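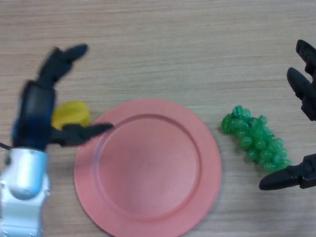 Do both grippers have to be open before I hit the soft stop, or is one enough?

Open both of them, every time, and then hit the soft stop. The written rule covers the station as a whole, so a closed gripper on either side means the reset doesn't count and you do it over.

Support > Tabletop Stations > Operating Rules > Ticket 494

Status: solved
Opened: Wed 5 February
Site: Tandutcombe
Software: Flidix station manager

OK so a bit more background, because the short version up top got me three messages asking what I was on about!

We run two-arm stations on the Flidix manager, doing pick and place with plastic fruit and a plate (grapes and a yellow piece, mostly). The rule sheet we follow is the one Weronika Nowakowski wrote up in December, and rule 15 says "open before stop." I'd been reading that as the arm you were using. If I'd only moved the right arm I opened the right gripper, stopped, reset the table and carried on. Then the manager started throwing "station not in rest state" and refusing to start the next run. Super annoying, and it only did it some of the time.

What I tried, in order:

- Restarted the manager. Same message.
- Swapped the plate for a spare, thinking it was the table check. Same message.
- Reran the homing routine on both arms. Fixed it once! Then it came back after lunch.
- Unplugged and replugged the left gripper cable with the power off. No change.
- Read the log properly, which I should have done first, I know.

The log had the left gripper at 32 on the opening scale when the station wants it fully open. It had been sitting half shut since the run before, when somebody else was on shift. Homing opens both sides, which explains the one time it worked.

I wrote to Weronika and she came back pretty quickly:

"Rule 15 means both. I'll change the wording. Please also keep hands off the table until the light goes steady, even if you're only straightening a plate. The soft stop holds the arms but it doesn't cut the power, so treat them as live."

That second part I had wrong too, whoops. I'd been reaching in as soon as the arms quit moving. If you need to touch anything near the fingers, wait for the steady light, and if you're going to be in there longer than it takes to move a grape bunch, use the hard stop and sign the sheet.

So my end-of-run routine is now: open left, open right, soft stop, steady light, then hands in. I've done 2 full shifts like that and the message hasn't shown up again.

One thing still open on my side: the Pullport handover form only has one box for gripper state. I've been writing "L open / R open" in it and it seems to save fine, but a second box would be nice. I've asked Dương to pass that along, and I'll put it in its own ticket if I need to.

Marking this one solved. Thanks all!

Related tickets
Station not in rest state after shift change
Soft stop or hard stop for a table reset?
Pullport handover form won't save notes
Homing routine skips the left arm
Steady light keeps blinking after stop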